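Old screwdrivers with clear red handles – keep or replace?
Workshop and Tools > Hand tools

finnm_813
Hello all. I am putting the small workshop in order and I have a question about my older screwdrivers.

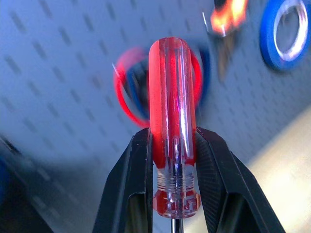 One of the red and clear ones, pegboard behind.

I have six of this kind from my uncle. They went into a drawer in September and now the drawer smells like vinegar. Two of them also have a white powder near the collar. Can I clean this, or is it better to buy a new set? I looked at the Diekmann ones with the soft grip.

Obsa W.
The smell is from the plastic. Many old clear handles are cellulose acetate and they give off this smell when they are closed in without air. Wash with warm water and dish soap, use an old toothbrush in the grooves, dry well. Then hang them on the board and don't put them back in the drawer.

hellwig_b
I don't agree with keeping them. The smell always comes back, and it can make rust on other tools in the same drawer. I gave mine away and bought soft grip. Much better for the hand when you turn a tight screw.

Obsa W.
It comes back in a drawer, yes. Mine hang in the open for years and I smell nothing. And soft grip gets sticky with age, this I like even less.

khairul_g
I would look at the tip before the handle. If the tip is rounded, it doesn't matter how clean the plastic is. Finn, does the shaft sit tight in the handle?

finnm_813
Yes, all tight, and the tips are good. I washed the two bad ones today, the powder is gone. The smell is a little less.

hellwig_b
Write again in the winter, then we will see who is right.

khairul_g
For hanging, a strip of wood with holes is easier than single hooks – the collar is wider than the shaft, so it can rest on the wood. Drill the holes a little bigger than the shaft.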